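Robot Club Gallery: The Laundry Project

I signed on as a mentor for the robot club in June, mainly to keep an eye on the budget, and I will say up front that I did not expect much. The students picked clothes and household odds and ends as their subject. Pick it up, put it in the bin, take it out again. My own kids can't be talked into doing that, so I had my doubts about a pair of arms.

The team is Jessie Cairns, Ruaridh Rutherford and Zoi Ververidis. They named their setup Niven after losing an argument about a better name. Lewis Tennant teaches the class and lets them get on with it. The whole thing cost us $1,485, and I still have the receipts.

My complaint from the first week was that the items were too easy. A block stays a block. A sock does whatever it wants, and the club's early clips were all blocks. I told Zoi I would be impressed when I saw something awkward on the table, and she went and found some.
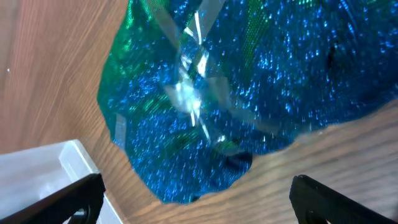
Shiny stuff is hard for cameras, or so Ruaridh keeps telling me. He says the glints move when the arm moves and the software loses track of where the edge is. Maybe so. I have also heard a lot of blaming of the lighting this term, and I notice the lighting is never to blame on a good day. What I did like was that they wrote the bad runs down. Jessie keeps a paper log, with a column for what the arm did and another for what she thinks it was trying to do. The second column is more entertaining.

They set themselves a target of 200 recorded runs before the regional meet, and by Wednesday they were nearly there. I asked what happens with a new table or a different bin. Long silence. Zoi said they would probably have to start over on some of it, and I gave her credit for saying so – the team from Manamix told us last year that their machine could handle anything, and then it spent seven minutes nudging a towel.

Clothes are where it gets serious. Denim is stiff and heavy, thin cloth hides underneath it, and two arms have to agree on who is holding what. Lewis thinks the students will have a decent routine ready in time. I think they will have one that works on this table with these jeans, and I have a coffee riding on it.

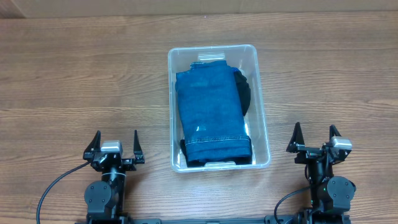
Folded jeans in the clear bin, something black tucked in with them, and both grippers open.

Sorcha Munro is putting the clips together for parents' evening. I have asked her to leave in the failures. If five of them make the final cut, I will stop complaining about the receipts.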